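Robot arms take on the folding pile at Zutden

BERNAU, 3 Jan 2025. The folding room at Zutden, the garment rental and laundry company, has two new pairs of hands this winter, and the people who work beside them are excited about it.

The company has set up a two-armed folding station, named Mabuza by the staff, next to the old sorting line. It handles small flat items and is now learning shirts, a much harder job!

"I have folded here since 2011 and my wrists know it," said shift lead Lenka Vondráček. "Now I spend my mornings on repairs and stain checks, the part of the work I always liked best."

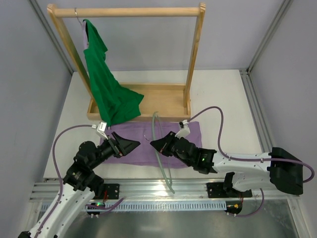 The two arms reach over a purple cloth at the folding station, with a green garment on the rack behind.

Zutden employs 114 people in Bernau and says no jobs will be cut. Folders trade off between the station, the mending tables and the packing area, and those who complete the operator course move up a pay grade. Žofie Polák finished hers in the fall and now teaches the arms new folds herself.

"You show it, it tries, you show it again," she said. "It's a bit like training a new coworker, and I love it."

Thick towels still go to the hand folders, who are faster at them by a wide margin. Plant manager Ott Grigaitė wants that to change, and a second station is due in March at the company's Grutby site, where staff have already started arguing over what to call it.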